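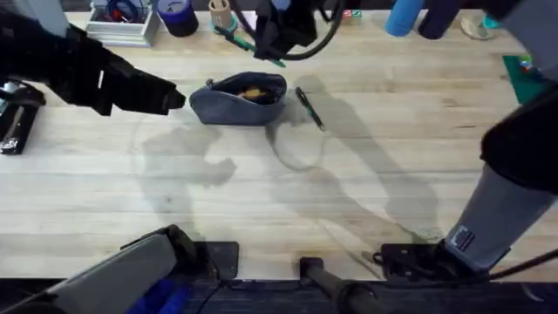

Zippered Cases and Pouches: Repair and Care FAQ
Clandar Sewing Repair, Fletholm

Which zippers do you replace?
Coil, molded plastic and metal, in sizes 3 through 10. Invisible zippers are accepted on clothing only.

The slider moves but the teeth stay open. Does the whole zipper need replacing?
Usually not. A slider wears on the inside and stops pressing the two sides together. If the teeth and tape are sound, we fit a new slider. Missing teeth on a molded or metal zipper mean a full replacement.

How do I find the zipper size?
Check the back of the slider for a number. If there is none, close the zipper and measure across the teeth in millimeters. A size 5 coil measures between 5 and 6 mm.

Can I wash a fabric pencil case before sending it in?
Yes, and please do. Empty it, turn it inside out and hand wash in cool water with mild soap. Air dry with the zipper open. Machine drying can warp coil teeth.

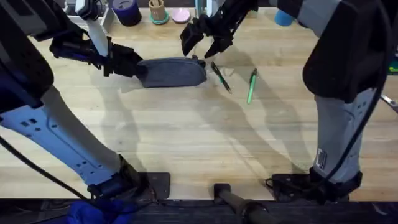 Gray fabric pencil case and two pens on a wooden tabletop.

How do I remove ink from the lining?
Blot with rubbing alcohol on a white cloth, working from the edge of the stain inward. Test a hidden spot first. Gel ink with pigment may not come out.

What should I use on a stiff zipper?
Paraffin wax or a zipper lubricant stick. Oil collects dirt and stains the tape — avoid it on light fabrics.

What thread do you use?
Bonded polyester for bags and pouches. Cotton thread is used only on request.

How long does a repair take?
Slider replacement takes 11 working days from receipt. Full replacement takes 17. Allow extra time in August, when school orders are heaviest.

Do you repair Pludora and McIver cases?
Yes, with generic parts. Pull tabs will not match the originals unless you supply them.

Who do I contact about an order in progress?
Write to Noreen Gondal at the repair desk and include your four-digit ticket number (for example, 2195). Tickets below 2000 are from the old system and must be looked up by last name.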